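The Pillow Is on the Floor Again

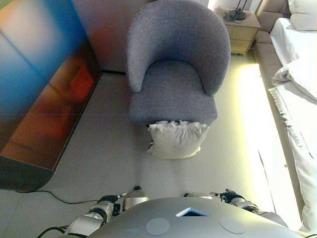
I've been in housekeeping at the Marnari for 11 years, and in February the management signed a deal with Cumard to automate what the memo called "soft goods recovery." I had to ask what that was. It's picking things up. I have apparently been a soft goods recovery professional since my twenties and could have been charging more. The machine works two floors, and its day goes mostly to situations like a white pillow lying at the foot of a gray tub chair, which I'd deal with on my way to the bathroom without breaking stride. The robot gives it thought. It has two arms and a good deal of patience.

We were told our jobs would change, and they have. I used to clean rooms. Now I clean rooms and also fill in a form on a tablet made by Lodhi, a different company from the one that made the robot, so the two don't talk to each other and I carry messages between them like the kid in a divorce. If it stops, I enter a code. My favorite is 700, "operator attention requested," meaning me. I got a title out of it too, and a lanyard, and no money.

I'll be fair. My back likes it. Bending is what wears you out in this work, and by 2 in the afternoon I used to walk like a question mark. Some of the older women on my shift were ready to hate the thing and now they ask which floor it's on.

What bothers me is the quiet. We used to do rooms in pairs and talk the whole way down the hall, and pairs went away when the robot showed up. I've caught myself telling it about my sister's kitchen remodel. It's a decent listener, but it has never once asked what she's paying for the countertops.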